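Rechercher sur le site
Tapez votre recherche OK

Dernière mise à jour : avril

Clôtures agricoles : arrêtons de payer deux fois

J'ai posé ma première clôture à moutons à Pralmont avec des piquets de récupération et du grillage acheté au rabais. Elle a tenu quatre hivers. La deuxième, faite par une entreprise, en est à son onzième et je n'y ai remplacé que deux jambes de force. Je ne dis pas qu'il faut toujours faire appel à un professionnel. Je dis que l'on calcule mal le prix d'une clôture, et que les aides telles qu'elles sont conçues chez nous encouragent ce mauvais calcul.

Le prix au mètre ne veut rien dire

Quand un éleveur demande un devis, il regarde le prix au mètre linéaire. Pour ma parcelle du haut, 300 mètres à clore le long du chemin, l'écart entre les deux offres reçues était de 1 840 euros. Farnix proposait des piquets en résineux traité, espacés de quatre mètres. L'autre offre, celle de Dostari, prévoyait du châtaignier tous les trois mètres et des angles renforcés. Sur le papier, la première gagnait. Sur vingt ans, je suis convaincu du contraire, parce que le piquet n'est presque jamais ce qui coûte cher dans une réparation. Ce qui coûte, c'est la journée passée à retendre le fil, à débroussailler la ligne, à ramener les bêtes du champ du voisin.

Ailbhe Daly, qui a longtemps posé des clôtures chez Ó Riain avant de s'installer à Pralmont, m'a fait refaire mes comptes. Elle demande toujours à voir les angles en premier. Un angle mal ancré travaille dès la première saison, la tension se perd, et toute la ligne suit. Or les angles sont justement ce que l'on rogne quand il faut faire baisser un devis.

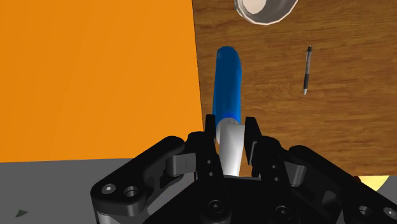
Ce que les aides devraient financer

L'aide locale rembourse une part de la facture, plafonnée à 3 000 euros par exploitation. Elle ne pose aucune condition sur la section des piquets, la profondeur d'enfoncement ou la reprise des angles. Deux éleveurs touchent donc la même somme, l'un pour une clôture de vingt ans, l'autre pour une clôture qu'il faudra refaire bientôt, avec une nouvelle demande à la clé. Je trouve cela absurde. L'argent est public et il est rare.

Je proposerais une règle simple : un taux de base pour tout le monde, et un taux supérieur si le poseur s'engage par écrit sur dix ans, main-d'œuvre comprise. Les petites entreprises diront que c'est lourd pour elles. C'est vrai la première année. Mais celles qui travaillent bien reviennent déjà sur leurs chantiers sans qu'on les y oblige.

Et ceux qui posent eux-mêmes

Reste le cas des éleveurs qui font tout seuls, et ils sont nombreux. Le dossier actuel les exclut presque, puisqu'il exige une facture de pose. J'ai rempli le mien l'an dernier pour les seuls matériaux : 44 pages avec les annexes, les plans et les attestations, pour un remboursement qui couvrait à peine le grillage. Un contrôle sur place après travaux suffirait. On mesure, on secoue les angles, on signe.

On m'objecte que la clôture électrique mobile règle la question. Pour faire tourner un lot sur de l'herbe, oui, je m'en sers tous les jours — et je ne m'en passerais pas. Le long d'une route, avec des brebis qui ont appris que le courant saute quand l'herbe touche le fil, je veux du grillage noué et des poteaux d'angle que deux personnes ne font pas bouger.

La révision du règlement doit être discutée au printemps. J'y demanderai au moins que la profondeur des piquets figure sur la facture.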